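Reading time: 3 min
Last updated: Thursday, June 7, 2018

Progress report: garment handling work, demonstration day at Nelleck

Prepared by Ayten Başaran for the Numirlow fund

This report covers the demonstration day held at our Nelleck site under the second stage of the grant. It sets out what was shown, what visitors told us, and what we plan to do with the rest of the stage budget.

Attendance and program

We had 44 visitors over the day. Most came from local laundries and clothing resellers. Two people attended from Canpolat, our partner on the grippers, and 4 came from Bosach, which runs the sorting depot where we hope to hold the trial. Visitors were taken through in small groups. Each group had 30 minutes: a short talk, a folding run on the two-arm station, and time for questions.

We kept the room set up as it is on working days. The drinks shelves used for our other handling tasks stayed in place behind the table, and the clothes waiting their turn were kept on the side table.
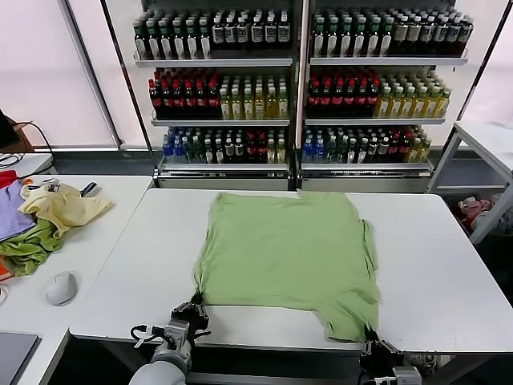 Folding was the task we promised in the October plan, and it took up most of the program. We limited it to T-shirts and light tops, as agreed. The step that drew the most questions was the two-handed hold, with both grippers closed on the near edge of a light green shirt and the rest spread flat on the table. Several of the laundry visitors asked why the fabric bunches where it is pinched, and whether that would leave marks on finished goods. We told them we have not tested for this. A simple check on pressed cotton has been added to the work list.

The group from Bosach was more interested in how a garment gets from a mixed heap to the table. At present a member of staff picks it out and lays it flat by hand. This was stated in the talk, and we repeat it in this report so that the demonstration is not taken for more than it was. Automatic picking belongs to stage three and has not been started.

Results

We logged 17 folding runs during the day. Thirteen finished without help. In three, staff had to straighten a sleeve before the run could go on. One was stopped when the shirt slid and the grip was lost – the shirt was laid out again for the next group. These numbers are in line with our own tests last month. They come from one day and a small set of garments, and we would not use them to predict depot performance.

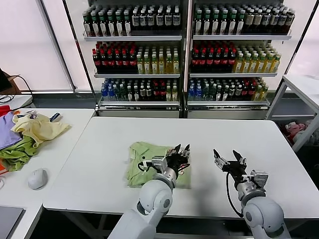

One gripper pressing down on the folded shirt while the other is held open over the table.

Pressing at the end of the fold is slow. It takes almost as long as the fold itself, and two visitors pointed this out. Canpolat has offered a softer finger pad that may let us shorten it. We expect a first set before the next report.

Spending and next steps

Costs for the day were within the amount set aside. The unspent part will go toward the finger pads, with your approval. Dates for the depot trial are still open – Bosach has asked for a site safety review first, and we have sent them our draft. We will also repeat the folding runs with long-sleeved shirts, which were left out this time.

A full run log is available on request.

Contact: Ayten Başaran, project office, Nelleck | Copyright 2018 Nelleck | Back to top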